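Shared Table FAQ
Wernovine, second floor

Where do the markers live?
In the tall black cup. It has held this job longer than most of us have held ours.
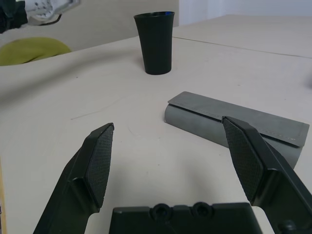
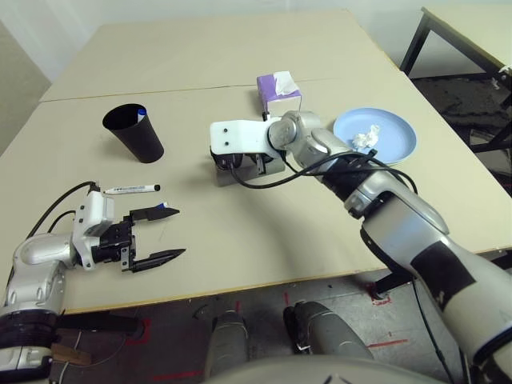
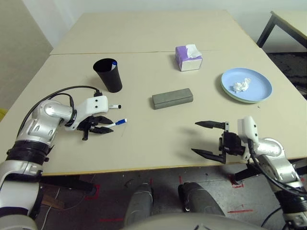
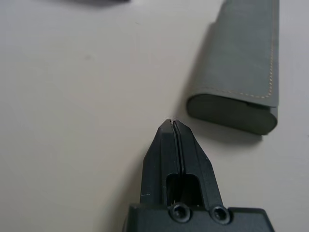 The pale tabletop, at various stages of use.

May I move the cup?
Yes. Move it back.

Are the tissues free?
Yes. We get through 40 boxes a year. Used ones go in the trash.

I left something on the table. Now what?
Ask Orathai Pongsiri, room 116, before 5 p.m. She keeps things for 20 days and has opinions about all of them.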